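3.2 Sorting of unclaimed household items

Items handed in at the Arkthorpe depot were recorded over a single collection period ending in October. Each item was assigned to one of four classes used in the Koven schedule: textiles, kitchenware, personal care, and toys. Mixed lots were split before weighing, and anything that could not be placed in a class was set aside and left out of the totals. The final sample held 385 items, of which 360 carried enough information to be matched to a drop-off point.

Staff were asked to sort by main use and to ignore material. A plastic cup and a ceramic cup were therefore entered under the same heading, although the earlier Flotell survey had kept them apart. Brushes caused the most disagreement, as those sold for pets and those sold for people are often hard to tell apart once the packaging is gone. Both were entered under personal care. 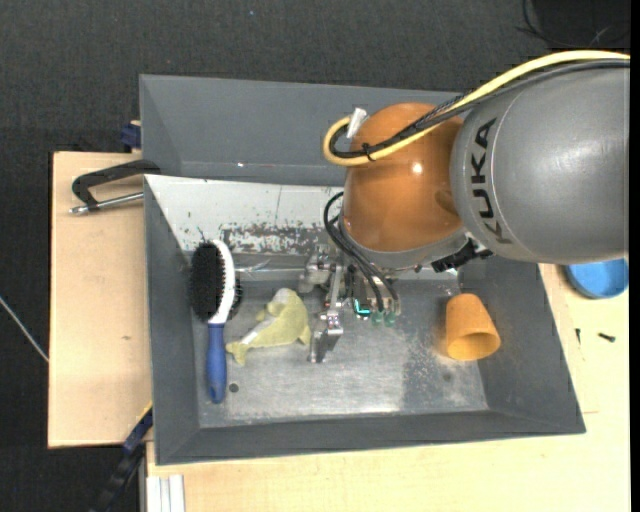 Figure 4. Household items in a gray bin.

Agreement between sorters was checked on a subset of 200 items, each classed twice by different members of staff. Most differences fell between toys and textiles, where soft toys had at times been entered as bedding. The wording of the schedule was changed after this check, and the affected records were classed again under the new wording.

Weights were taken to the nearest 30 grams, the smallest step on the depot scale. Light items are therefore less well described than heavy ones, and the class averages in Section 4 should be read with this limit in mind.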